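Small shared office: where do I put the coats, and what do I do with the printer table?

Posted by Inès Hoarau, October
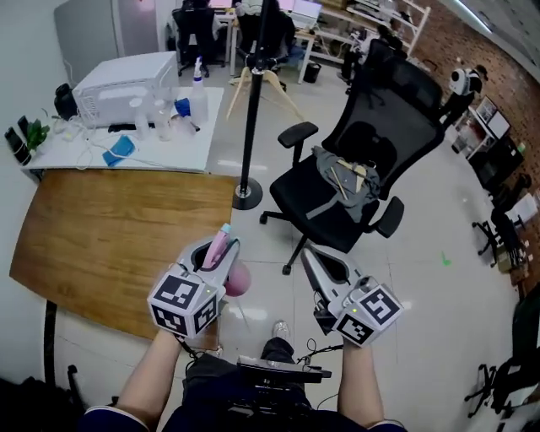 Printer table on the left, coat pole in the middle, brick wall on the right.

We have a ground floor room that we use as an office, four of us most days, and I've been told I can spend 200 on getting it in order before winter. The floor is glossy white tile and one long wall is bare red brick. I don't want to replace the big furniture. The wood-top table stays, the desk with the monitors at the back stays, and so do the office chairs.

What bothers me is the middle of the room. The coat pole has a heavy round base but it was bought as a thing for one person's coat. When somebody puts a winter coat on it with a bag, it leans. So people use the chairs. There is a gray jacket on the mesh chair in the photo and that is normal for us, and then the next person who needs the chair moves the jacket to a table.

The second thing is the white table. The printer sits at the back of it and everything else ends up in front: spray bottle, plastic bottles, cleaning cloth, white cables in a heap, the speakers and a plant at the end. To do anything with the printer you reach over all of it.

I had thought of putting hooks in the brick but I'm not sure about drilling it, and there's already a low white shelf with framed pictures along that side which I would like to keep. We rent, and the lease says fixings are allowed if the holes are filled when we go.

Also, if anyone has a view on chair wheels on shiny tile, I'd like to hear it. Ours slide more than I'd like. No carpet, please, we had one and it was horrible to keep clean.

Enikő Bakos

Take these one at a time, cables first. It costs next to nothing and it will change how the table looks more than anything you buy.

Turn everything off and unplug whatever is on that table. Follow each cable from one end to the other. You will very likely find a few that go to nothing. Put those in a bag, write the month on it, and if no one has asked for them by spring, get rid of them. Label the rest at both ends with masking tape. Then bundle the extra length with hook-and-loop ties and run it along the underside of the table at the back. Adhesive clips are fine under a smooth painted top if you wipe it down first and let it dry. I used Skurnix clips in our place and two fell off in the first summer, the rest have held.

For the cleaning things, one tray or a small caddy. Spray, cloth, done. It should not live on the printer table at all. You have a white shelving unit on the back wall – clear a spot on a lower shelf and keep it there, near the trash bin. Drinks bottles are a people problem and no furniture will fix it. We have a rule that bottles go home or in the recycling at six o'clock. It works four days out of five.

I would also bring the printer forward a little once the front is clear. Ours used to be pushed right back and the paper tray was awkward to get at. Check that the plug isn't pressed against the wall while you're there.

Coats: if the lease allows fixings, use the mortar joints, not the brick faces. Mortar is much easier to fill afterward. Better still, don't put hooks straight into the wall. Fix one board with a few good screws and put the hooks on the board. Fewer holes, and you can set the hooks where you like. Hang it over the low shelf only if the coats will clear the picture frames. Long coats won't. I'd look at the stretch of wall nearest the door first.

Test the mortar before you start. Scratch it with a key, and if it comes out like sand, stop and ask your landlord.

Thierry Hoarau

Same surname, no relation as far as I know!

Don't throw out the pole. Move it to a corner and keep it for one or two light things, with a couple more wooden hangers so that it matches the one you've got. In the middle of the floor it will get bumped by chairs.

If you don't want to drill, a Brotska rail stand will take wet coats for four people. It has a crossbar at the bottom so it doesn't tip. It's not pretty. Texier makes a nicer one but the feet stick out and I have kicked them many times.

On the wheels: hard plastic casters are meant for carpet. Get the soft ones, rubber or polyurethane, and check the stem size before you order, as I did not. They pull straight out on most chairs, sometimes you need a screwdriver to lever them. Do all the chairs at the same time or everybody fights over the good one. Wipe the tile before you fit them because grit gets into the soft tread and then you have the same noise again.

Agustina Insaurralde

just buy a coat rack with more hooks

Inès Hoarau

Thank you all. I did the cables last night and there were three that went to nothing, one of them long enough to reach the door. They're in a bag marked October. The spray bottle and cloth are going on the back shelves as Enikő said.

I scratched the mortar by the door and it is hard, so I'll ask the landlord about the board and buy the hooks after that. Casters are next. The stems measure 11 mm on the mesh chair, but I still have to check the black ones at the desk in case they're different. Thierry, did you get a plain set or the kind with a brake?

Thierry Hoarau

Plain. The ones with a brake lock when you stand up and the chair stays put, which some people like on tile. I didn't need it once the soft wheels were on.

Last updated: October

Contact us | Copyright Stetex Community Help | Back to top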